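Wulcombe Breakfast Kitchen
Progress report to the Montes Fund
18/11/2018

Dear all at the Fund,

It hardly seems any time since we wrote to thank you for the grant, and yet we have a full half term of breakfasts behind us and a good deal to tell you (do put the kettle on first). We are open every school morning at both sites, Wulcombe and Wurnport, and in October we served 1498 breakfasts between the two. That is 264 more than in the month before, and most of the rise came from Wurnport, where word seems to have got round the school gate very quickly indeed.

Porridge is still the great favourite. We changed to a coarser oat at the start of term, soaked overnight in half milk and half water, and it holds its heat and its texture far better on the way from pan to table. Stewed apple goes on top most mornings, with plums while they lasted, and we have cut the sugar on the tables down to a small bowl of brown. There were grumbles for a week or so and then everybody got used to it.

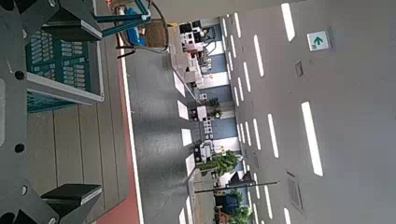
Eggs have been harder going. Scrambling for a crowd is a miserable business if you let it sit, and our first attempts were rubbery by the time the later children arrived. We now cook in small batches and start the next one when the last is half gone, and the plates have been coming back a lot cleaner. We also tried baked eggs with tomato and a little cheese, which the grown-ups adored and the younger ones eyed with deep suspicion, so those are being rested until the spring!

Bread comes from the Flunditz bakery, who have kept their price to us the same all term. We do still run short of wholemeal towards the end of the week and have asked to raise the order.

On the money side, we have spent a little less than planned on food and rather more on gas. The new toaster at Wurnport came to £158, and we need 2 more large porridge pans before January, which we hope to meet from what is left in the equipment line. If you would rather we asked you first, please do say.

Next term we would dearly like to try a bean and potato hash, and perhaps kedgeree if we can find smoked fish at a sensible price. You would be very welcome at either site for breakfast. We start serving at half past seven, and the porridge is best early.

With our warmest thanks,
Wulcombe Breakfast Kitchen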